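My ginger bug is finally awake! I started it in July with organic ginger, plain sugar and filtered water, and got a whole lot of nothing. So I tossed it and began again with ginger from the Wullelach farm stand, skin on, grated fine, 2 teaspoons a day plus the same of sugar. By day six it was fizzing like mad and smelled amazing (a little yeasty, a little lemony).

I strained off half a cup, stirred it into 1,000 ml of cooled ginger tea and filled my swing-top bottles, leaving a good inch at the neck. 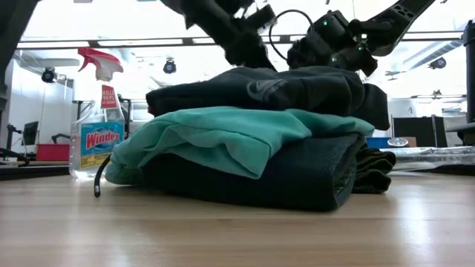
They get two days on the counter, then straight into the fridge. Please burp them daily, mine were really lively! Next batch gets hibiscus, and maybe a bit less sugar.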